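Category: Automation > Bench Rules and Good Practice

Two-Arm Bench Work: Frequently Asked Questions

Who must follow these rules?
All staff and visiting students who run tasks on the two-arm benches at the Landell site. The rules took effect in March and replace the earlier Zostero bench notes.

What may be on the table during a run?
Only the items named on the task sheet. For the fruit and basket task, these are the wire shelf, the yellow basket, the apple and the banana. Cups, tools and phones stay off the tabletop.

How should the items be set out?
The shelf stands at the back of the table. The basket goes in front of it, slightly left of center, with the apple to its right and the banana beyond the apple. Both shelf boards are left clear.
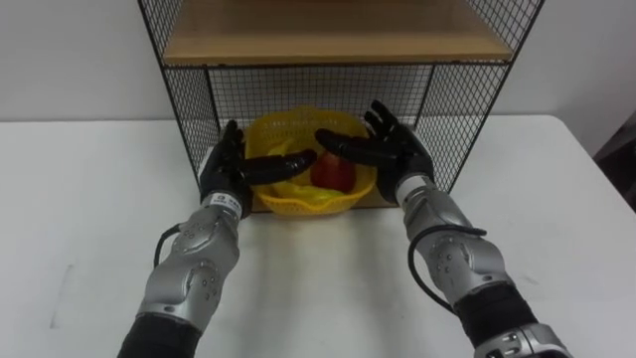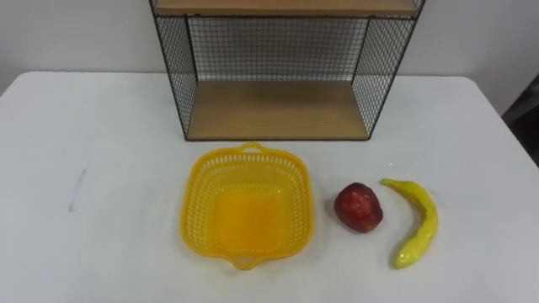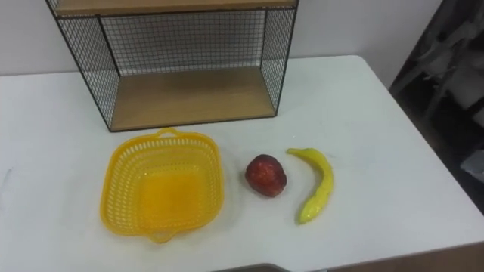 Fruit and basket task. First picture: both hands at the basket on the lower board. Second and third: items set out on the table.

May I reach in while the arms are powered?
No. Press the stop button and wait for the ready light to go out. This applies even to small corrections – a tipped basket is recorded as a failed run and left alone until the arms are stopped.

How fast may the arms move?
The limit for shared benches is 185 millimeters per second. Faster settings need written approval from the bench lead, Akash Yadav.

How many people must be present?
Two. One runs the task and the other stays within reach of the stop button. The second person may not use a phone or laptop during the run.

How many runs are allowed in a session?
No more than 46. After that, the hands must be checked for loose joints and the cables for wear before work continues.

Do marks on the tabletop need to be reported?
Light marks do not. Cuts, chips or raised edges do.

Comments (3)

R.P.: Does the 46 include failed runs? Our Panyasiri group has been counting only the good ones.

Bench office: All runs count – failed ones included.

dmk: Please add the speed limit to the printed sheet. It still says 70.

Contact the bench office | © 2019 Vukaser | Back to top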